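Trillden Mill open day, 10 April 2022

We caught the bus from Lollthorpe and got off at the bridge, a four-minute walk from the mill gate. Entry was free, but you had to book a time slot for the tour of the spinning floor. Ours had 30 people in it and it was hard to hear at the back.

The wool comes in already washed. It is carded on the ground floor, then spun upstairs on a frame with 1043 parts, according to the sign. It was run for us for a few minutes. The noise is considerable and earplugs are handed out at the door.

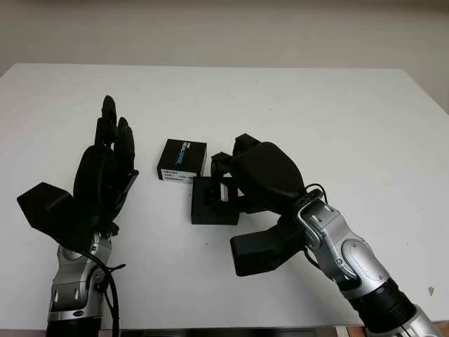 Dyeing and the shop

The dye house was closed for repairs until June, so we were shown sample cards instead. The blues were the best of them. The guide spent a long time on how the water from the Onu affects the colour, and took questions.

In the shop, seconds were sold by weight. I bought 2 skeins of the grey Urotik yarn, which has a few knots in it but is fine for socks.
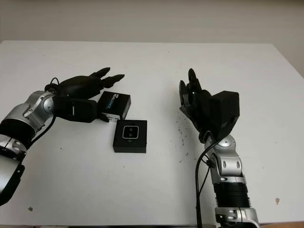
The café takes cards only and had run out of soup by one o'clock. Buses back to Lollthorpe are hourly, and the last one leaves before the mill shuts, so check the timetable at the stop.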